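## 4. Setting up sampling passes for a festival day

This section covers beer and food sampling passes in Dolteo. You need an event that is already published and at least one gate scanner paired with it. If the event is still a draft, finish section 3 first.

### 4.1 Create the pass

1. Open the event and choose **Passes**, then **New pass**.
2. Enter the name as guests will see it on their phones. Names longer than one line are shortened on the scanner screen.
3. Under **Type**, choose **Sampling**. Do not use **Admission** for a sampling pass, even if the two are sold together.
4. Set **Pours per guest**. Enter 4 for a standard pass, or check **Unlimited** if the park allows it.
5. Set **Passes available**. The Karnus stage lawn is set to 700 by default. The Hedegaard pavilion has no default, so the field starts blank and the pass cannot go on sale until you fill it in.
6. Check **Adult only** and save.

> **Caution:** Changing the type after the first sale cancels the barcodes already sent out. Guests will have to download their pass again.

### 4.2 Link the pass to wristbands

Guests trade the barcode for a wristband at the ID table. Each roll has a start number printed on the core.

1. On the ID table tablet, open **Wristbands** and tap **Add roll**.
2. Type the start number. Leave out the comma, so 1,107 is typed as 1107.
3. Pick the pass from the list and tap **Link**.
4. Scan the first band on the roll. The tablet shows the pass name and the pours left.
5. Repeat for each roll, one at a time.

If the tablet shows **Roll in use**, the number is linked to another table. Unlink it there first – the system won't move it for you.

### 4.3 Opening and closing the booths

Booths follow the event hours unless you give them their own.

1. Go to **Booths** and select the ones that serve samples.
2. Enter the opening time and the last pour time.
3. Turn on **Pause during headliner** if the park wants the lines cleared before the main show.
4. Tap **Send to scanners** and wait for the green check next to each booth.

**Note:** A scanner that is offline keeps its old hours. Restart it within range of the Eline base unit and send again.

**Note:** Rain delays do not extend the last pour time. Edit it by hand.

### 4.4 Refunds

Unused passes can be refunded from the **Orders** screen until the gates open. After that, only an account with the manager role can do it. Pours that have been scanned are never refunded, and a partly used pass counts as used.

Section last revised 19/08/2026 by Mingxuan Feng.
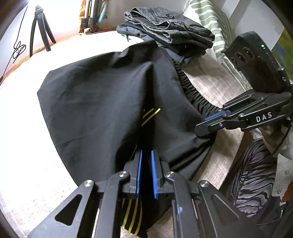
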